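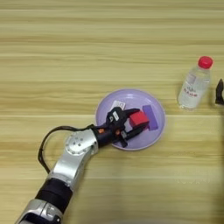
Foam blocks on a light purple plate.

Print this article | E-mail this article

Ilham Salem has worn the same shade of foundation for 4 years and bought it from three different companies. The latest is Flusico, a small brand sold mostly through the Tazi pharmacies in Ollolgate. She switched in August, after her old one was reformulated and started to gather around her nose by lunchtime.

Her complaint is a common one. A liquid foundation can look fine at the counter and separate two hours later, and the usual cause is what went on under it. A silicone primer under a water-based foundation will often slide. Check the first few ingredients on both labels. If one list starts with water and the other with dimethicone, try the foundation alone for a day before you blame it.

Applicators matter too. Mohcine Ashour, a makeup artist in Zollerden, uses a damp sponge for the cheeks and forehead and a small brush around the eyes and nostrils. He wets the sponge, squeezes it out in a towel and presses. Dragging it leaves streaks and lifts whatever is already there. 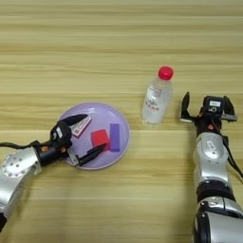

Red and purple blocks with a small white-and-pink box.

He washes his sponges with plain bar soap after every client and replaces them often. At home, once a week is enough for most people, and a sponge that stays stained or starts to tear should go in the trash.

Salem now skips primer and uses powder only on her chin. Her bottle is half full, and she has already bought the next one.

Contact us | Copyright, all rights reserved | Back to top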